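Tiltari blue tape: a review from the Friday robot club

Our club has gone through plenty of tape since October, and Tiltari is the first one I'd buy again. A 50-yard roll did the whole grid at Kiltley, with enough left over for the practice floor.

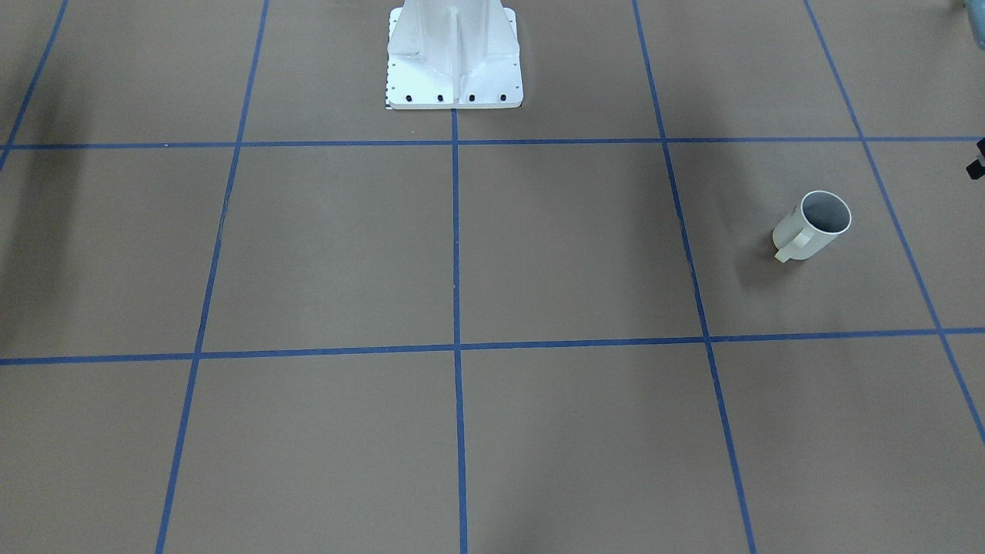 Mug in one of the squares.

It tears by hand, and students can read the lines from across the room, so calling out a square is quick. I love that!

Orla Noonan's team ran the two-arm mug task on it, and planning moves by square made their code so much shorter.

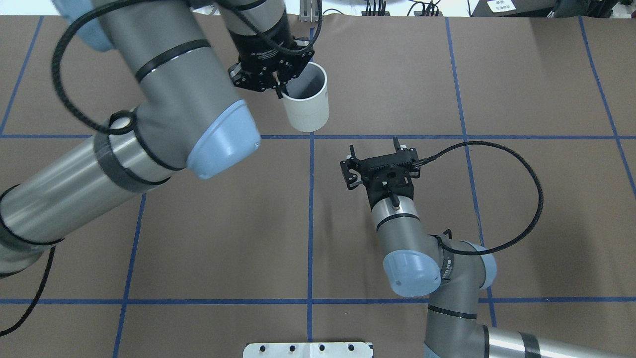 What could be better

Overlaps show, and a long strip wrinkles if you rush it (we rushed it). Go slow, 20 inches at a time. The Chacko tape we had before was a bit smoother but left gum behind.
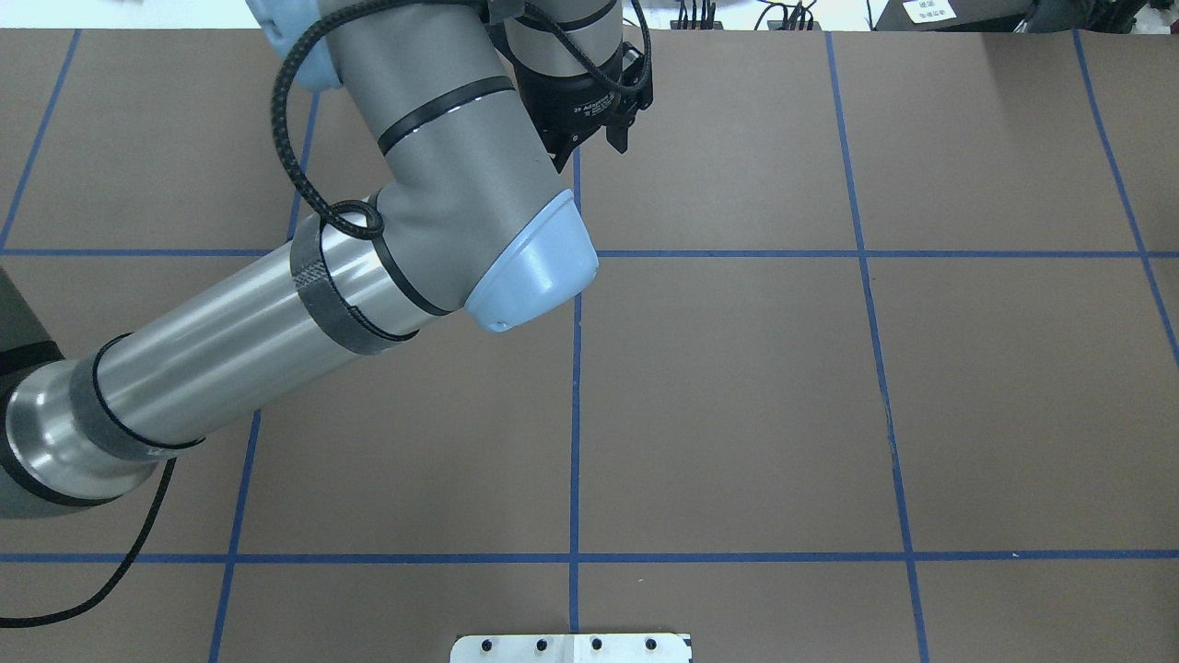 Gripper over the grid, wrinkles and all.

Four and a half stars. We're getting the wide roll for the Arnen meet.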